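Erkeck Open Demonstration

Updated March
By Hongjun Tang

The Erkeck Open Demonstration is a yearly public showing of robotic suturing held at the Hauser teaching laboratory. It is organized by Briseo, a training firm, and uses the Stestance two-arm instrument system. The most recent edition drew 203 visitors.

The program consists of five stations. At the main station an operator at a console places and ties stitches in tissue, and the instrument view is relayed to a wall display. Two instruments are used for knot tying – one holds the thread while the other forms the loop. Thread ends are cut short after each knot. Visitors may then try the console on a practice pad for up to two minutes.

Sessions begin at 10 a.m. and are repeated after lunch. Operators answer questions between stitches, mainly on thread tension and the lack of touch feedback.

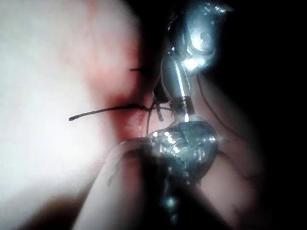 Entry is free, but console trials must be booked at the front desk.

Contact: Briseo visitor desk, ext. 672 | © Briseo | Back to top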